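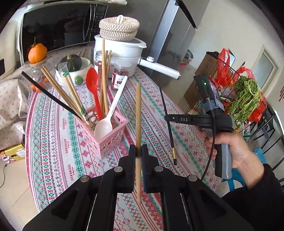

슬라이드 1. 그리퍼로 젓가락 한 짝을 세워 잡은 모습. 옆은 분홍색 수저통

발표 메모 / Porkevis 중간 공유 / 2023년 4월 21일
제목: 얇고 긴 물건을 집는 시연, 어디를 잘라서 배우게 할 것인가

(인사 짧게. 마이크 확인. 첫 슬라이드는 띄워 둔 채로 시작)

안녕하세요. 오늘은 젓가락 이야기를 좀 길게 하려고 합니다. 컵이나 그릇은 지난번에 충분히 보여 드렸고, 그때 질문 시간에 Pirmin Bühler 님이 "그럼 젓가락은요?" 하고 물으셨죠. 그날 저녁부터 팀 전체가 이 질문에 푹 빠졌습니다. 저는 개인적으로 올해 한 일 중에 이게 제일 재미있었어요!

젓가락이 왜 까다로운지부터. 가늘고, 길고, 수저통 안에서 서로 기대어 있습니다. 손가락 패드가 닿는 면적은 아주 작은데 끝은 멀리까지 뻗어 있으니, 잡을 때 각도가 조금만 틀어져도 끝은 크게 움직입니다. 게다가 하나를 건드리면 옆의 것들이 같이 돌아가요. 컵에서는 한 번도 신경 쓰지 않았던 문제입니다.

(여기서 연필 두 자루 꺼내서 직접 보여 주기. 한 자루를 밀면 다른 자루가 도는 것)

슬라이드 2. 질문

시연 하나를 처음부터 끝까지 통째로 학습시키는 게 지금까지의 방식이었습니다. 접근하고, 닫고, 뽑고, 옮기고, 놓는 것까지 한 덩어리. Intan Sutanto 님이 낸 아이디어는 이걸 접촉 시점을 기준으로 자르고, 자른 조각마다 비중을 다르게 주자는 것이었어요. 듣고 나면 당연한 말 같은데 막상 해 보면 "접촉 시점"을 정하는 것부터가 일입니다. 이 부분은 조금 뒤에 자세히.

슬라이드 3. 어떻게 모았나

집 여덟 곳의 부엌과 식탁에서 모았습니다. 시연은 모두 1,434개입니다. 연구실 책상에 젓가락을 늘어놓고 찍은 것은 이번 집계에서 전부 뺐어요. 초반에 만든 연구실 데이터로 학습한 정책이 무늬 있는 식탁보 위에서 얼마나 헤매는지 보고 나서 내린 결정입니다. 흰 책상에서는 멀쩡하던 게 줄무늬 위에 올라가면 줄무늬를 젓가락으로 착각하더라고요. 솔직히 그 로그를 처음 봤을 때 다들 한참 웃었습니다.

진행 규칙은 간단하게 정했습니다.
- 식탁 위 물건은 그 집에 놓인 그대로 둔다. 치우지 않는다.
- 놓쳤을 때는 같은 시연 안에서 최대 3번까지 다시 시도한다.
- 다시 시도한 부분도 지우지 않고 남긴다.
- 속도는 각자 편한 대로.

세 번째 규칙이 중요합니다. 강조할 것. 예전에는 놓친 장면을 편집에서 잘라 버렸는데, 이번 결과에서 제일 쓸모 있었던 게 그 잘라 버리던 부분이었습니다. 이건 슬라이드 6에서.

(시간 보기. 여기까지가 전체의 3분의 1 정도면 적당)
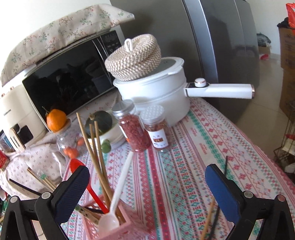 슬라이드 4. 접촉 시점 정하기

처음에는 손가락 간격만 봤습니다. 간격이 줄다가 멈추면 뭔가 잡혔다는 뜻이니까요. 그런데 젓가락은 너무 가늘어서, 잡았을 때의 간격과 빈손으로 닫았을 때의 간격이 거의 구분되지 않습니다. 컵에서는 문제없이 돌아가던 기준이 여기서 완전히 무너졌어요.

Ayantu Mamo 님이 며칠 동안 곡선만 들여다보다가 찾아낸 게, 닫힌 다음의 손목 움직임입니다. 사람은 젓가락을 제대로 잡았다고 느끼면 바로 축 방향으로 뽑기 시작합니다. 잘못 잡았으면 잠깐 멈칫하고요. 그 멈칫하는 구간이 데이터에 선명하게 남아 있습니다. 저는 이 그래프를 정말 좋아합니다. 사람의 망설임이 곡선에 찍혀 있는 거잖아요!

그래서 지금은 신호 두 개를 같이 봅니다. 손가락 간격, 그리고 닫힌 직후 손목이 움직이는 방향. 둘이 어긋나는 시연은 Weldu로 넘겨서 사람이 확인합니다. Weldu 화면은 Tekle Wolde 님이 거의 혼자 만들었는데, 키보드만으로 조각 경계를 옮길 수 있어서 확인 작업이 아주 편해졌습니다. 관심 있는 분은 쉬는 시간에 Tekle 님 노트북에서 직접 해 보세요.

(Tekle 님 자리 가리키기)

슬라이드 5. 조각별 비중

자른 조각은 접근, 접촉 전후, 이동으로 나눕니다. 이 중 접촉 전후 조각의 비중을 올린 것이 이번 방법의 전부입니다. 모델 구조는 손대지 않았어요. 입력도 그대로입니다. 이 말을 꼭 천천히 할 것. 지난번 리허설에서 Mihret Lemma 님이 여기서 새 모델을 쓴 줄 알았다고 했음.

비중을 무작정 올리면 반대로 접근이 거칠어집니다. 수저통 쪽으로 너무 급하게 들어가서 가장자리를 치거나, 목표로 한 젓가락 말고 앞에 있는 숟가락을 밀어 버리는 식이죠. 지금 쓰는 값은 Colport 서버에서 여러 값을 돌려 보고 고른 것이고, 다른 물건에도 같은 값이 맞는지는 아직 모릅니다.

슬라이드 6. 결과

말로 먼저, 표는 그다음에.

통째로 학습한 쪽보다 첫 시도에서 한 짝만 뽑아내는 경우가 뚜렷하게 늘었습니다. 특히 젓가락이 서로 엇갈려 기대어 있을 때 차이가 컸고요. 그리고 제일 신났던 부분, 놓친 다음의 행동이 달라졌습니다. 예전 정책은 빈손인데도 그대로 옮기기 동작으로 넘어갔습니다. 지금은 조금 물러났다가 각도를 바꿔서 다시 들어가는 모습이 나옵니다. 재시도 구간을 빼고 학습하면 이 행동이 사라지는 것도 확인했습니다.

(영상 재생. 소리 끄기. 재시도 나오는 부분에서는 말하지 말고 그냥 보여 주기)

슬라이드 7. 안 되는 것

- 투명한 비닐 포장에 든 젓가락. 거의 다 실패합니다. 포장이 먼저 집히고 안에서 미끄러집니다.
- 식탁보에 납작하게 누워 있는 것. 손가락이 밑으로 들어갈 틈이 없어요. 사람은 한쪽 끝을 눌러 세우거나 식탁 가장자리로 끌고 오는데, 그런 시연이 아직 너무 적습니다.
- 검은 젓가락과 검은 손가락이 겹쳐 보일 때. 패드 색을 바꿔 보자는 의견이 있고, 저도 찬성입니다.
- 처음 보는 집. 여덟 곳 안에서 나눈 평가라서, 새로운 집에서 어떨지는 오늘 자신 있게 말씀드릴 수 없습니다.

슬라이드 8. 다음

9월까지 Domutness 쪽 부엌을 새로 더해서 완전히 처음 보는 환경으로만 평가합니다. 누운 젓가락 시연은 Intan 님이 따로 묶어서 모으기로 했고, 접촉 시점 코드와 Weldu 설정 파일은 정리되는 대로 내부 저장소에 올리겠습니다.

예상 질문

왜 힘 센서를 안 쓰나? → 쓰고 싶습니다. 다만 지금 장비 그대로 어디까지 되는지를 먼저 보고 싶었습니다.
왼손잡이 시연도 있나? → 있음. 따로 구분해서 학습하지는 않았음. 비교 결과는 아직 없음.
숟가락에도 되나? → 손잡이를 잡는 건 비슷하게 되는데, 머리 쪽이 무거워서 든 다음에 돌아감. Ayantu 님에게 넘기기.
비중을 학습으로 정할 수는 없나? → 좋은 질문이라고 말하고 Pirmin 님 의견 먼저 듣기.

(연필 챙겨 내려오기)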